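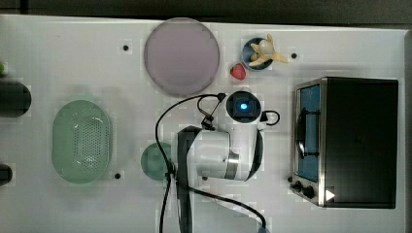
Teleop vs hand guiding for kitchen stuff – which do you use?

kmarsh_bot
Setting up a toy kitchen task, arm goes over a white table, toaster oven on the right, bowl, plates, colander. Need demos. Been doing kinesthetic (grab the arm, drag it) and my wrists hate me. Also my hands end up in the camera view every single time. Is it worth switching to remote?

dellwood
Yes. Switch. Hands in view is the killer, policy learns to look for your sleeve. Did 395 demos that way in December and binned the lot.

Oliwia Cieślak
Disagree a bit. For oven doors I still drag it by hand. You feel the hinge. With a leader arm and no force feedback I just yank at it.

kmarsh_bot
ok but replay it afterwards w/o you there? record the joints, play back, film that?

Oliwia Cieślak
Yep thats what I do. Doubles the time. Worth it for doors, not for pick and place.

dellwood
Doubles the time AND the objects have to go back in the exact same spot. No thanks.

For soft things remote is way better anyway. Plush ketchup bottle is my favorite first object, stands up to a sloppy operator. Close the fingers low, near the base, and keep it upright.

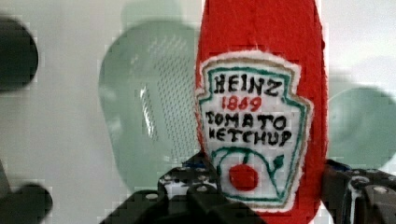
You want the label facing the wrist cam too if you can get it, gives you an easy check on whether the thing twisted in the grip. Then lift slow. New people always lift before the fingers have closed, and then the model does it too.

tpruitt
how many demos per task are we talking

dellwood
30 to see if anything works at all. Then more.

tpruitt
The Larnen guide says 1,000

dellwood
Larnen guide is for people with Larnen money

Oliwia Cieślak
Depends how much you move stuff between runs. My 654 with everything shuffled beat a bigger set where the bowl never moved.

kmarsh_bot
Fine, trying remote this weekend. Leaving the oven door for last. Anyone got a Tivura leader arm workng on Linux?

tpruitt
sort of. dm me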